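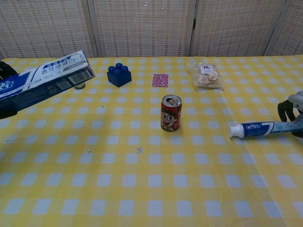 *Starance demo room, two-arm station. Box in one gripper, toothpaste tube in the other.*

Quick notes from the Starance visit, typed on the train so forgive the spelling. Roos Vermeulen showed me round.

Main thing for our budget: two arms, not one. Box and tube handled at the same table is what our gift pack line needs, and a single arm means a fixture for every carton size. Quote is 44 thousand for the pair, grippers included. Install and training extra, 9 thousand. Didnt get a firm price on the service contract, Roos will email Kirsty.

Other stuff:

- Mixed items on the table (drink can, bag of snacks, toy brick, small packet). Closer to our returns bench than the tidy demo at Dumholm.
- Spare fingers: lead time up to 25 days. Order a second set up front.
- Power is fine, standard outlet. Floor space I still need to measure, bay 107 might be tight.
- Asked about leasing. Possible, but only thru Aseo, and they want a three year term.

Still to do before July: send Roos our carton list, get the Saithong quote to compare, ask finance if training can come out of teh other pot.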